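Home | Forums | Equipment | Log in

Is the Savero arm worth 3445 for a small shop?

Myrto Mitsotakis-Vlachou
The dealer says it pays for itself by September. I doubt it. We'd use it for pushing and sorting small parts, two shifts. What am I missing in the budget?

Themis Deligiannis
Just get it. Love ours

Kipchumba Ndung'u
Ask what the price leaves out. Our quote from Karras skipped the table and the mounting – and training was 236 a head. Before you sign, make them run a plain rod tip on small blocks in mixed shapes, at your pace.
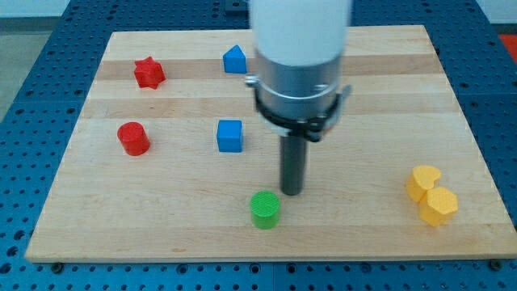

If they'll only show you a video, walk away. And I'd plan on four months of fiddling before it earns anything, whatever the brochure says.

2 comments | Share
Contact | © Findedico | Back to top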